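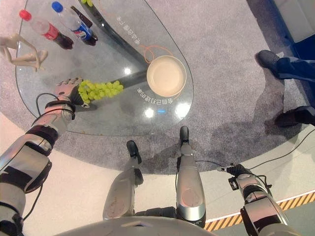

## "It's my table, you can put your feet near it but not on it"

I'd been in the flat less than a minute before I was told where not to put my bag. Not on the glass! The floor was fine, the sofa was fine, the windowsill was fine if I moved the post. The glass table was for drinks, the bowl and the little wooden man, and that was the end of it.

The owner (who asked me to leave the name out, on the grounds that the landlord reads this newsletter) has been renting on the top floor of Alcantara House since July, and the living room has been built outwards from that table ever since. I'd come to talk about small rented rooms and how people make them feel like theirs, so I asked the obvious question first. Why glass?

"Light," came the answer, straight away. "The old place had this great brown lump of a coffee table and I swear it ate the room. With a clear top you still see the carpet, so your brain thinks there's more floor than there is. And I like the shape. It's a teardrop. You can walk round the pointy end without losing a kneecap."

It cost 155 pounds from Dudier, the second-hand furniture place behind the station, and the delivery was another 25. The one in the shop window was 298 and, I'm told, "the same table with a better attitude".

I wanted to know about the dark band that curves underneath, which I'd been staring at through the top while the kettle went on. Was it a nuisance, having the support on show like that?

"No, it's the best bit. If you've got a clear top then whatever's holding it up is part of the picture, isn't it? I did think about a lighter one. Then it would've just disappeared and you'd have a sheet of glass floating about, and I'd have walked into it by teatime."

The round grey carpet came second. It was bought online from Trillow and it took three goes to get it sitting right, mostly because of an argument about whether the table should be in the middle of it. (It shouldn't, apparently. I have gone home and moved mine.)

Then there's the writing. White Chinese characters run across the glass in a curve, and depending on where you're sitting you get them back to front. I'd taken them for a pattern until I was put right. Read the proper way round, they say 给自己打造的家, which comes out in English as something like "a home built for yourself".

"I get asked about that more than anything else in the room," the owner told me. "People want it to be a poem. It's a plain sentence, it's what you'd say to a friend. I read it backwards half the time and I don't mind. I know what it says."

We had got on to the subject of clutter by then, and I pointed out – politely, I thought – that for somebody with strict rules about bags there was a fair bit on the table. A cola with a red cap, another bottle with a blue one, a slim dark brown one near them.

"Drinks are allowed! It's a coffee table, it's not a museum. What I can't stand is paper. Post, receipts, takeaway menus, that stuff breeds. Bottles you can pick up and take to the kitchen in one trip."

The beige bowl has a rule of its own as well, being the only thing permitted to hold odds and ends. Wide rim, shallow inside, so nothing can sink to the bottom and be forgotten. "If it won't fit in the bowl it has to go and live somewhere else. I had a deep one before and I found a key in it for a door I moved out of."

And the orange cable looped by it?

No answer came.

The artist's mannequin was the thing I liked most, a pale wooden figure with its limbs bent as if it had been caught halfway through something. It came from Flandeta, an art shop I'd never heard of, bought for a drawing course that lasted two evenings.

"I can't draw hands. I can't draw anything with hands on it. But I change his pose when I'm on the phone, and visitors do it without asking, so he's been in some terrible positions. My sister's children had him doing the splits."

I asked how you keep the glass clean, expecting a secret. Warm water, a drop of vinegar, an old T-shirt. The trouble is the lights, which bounce straight off the top in the evening and show up every smear. There's talk of a lamp with a proper shade, though that's waiting until after the rent goes out on 31st October.

I finished my tea and put the mug down on the table, very carefully, and was handed a coaster.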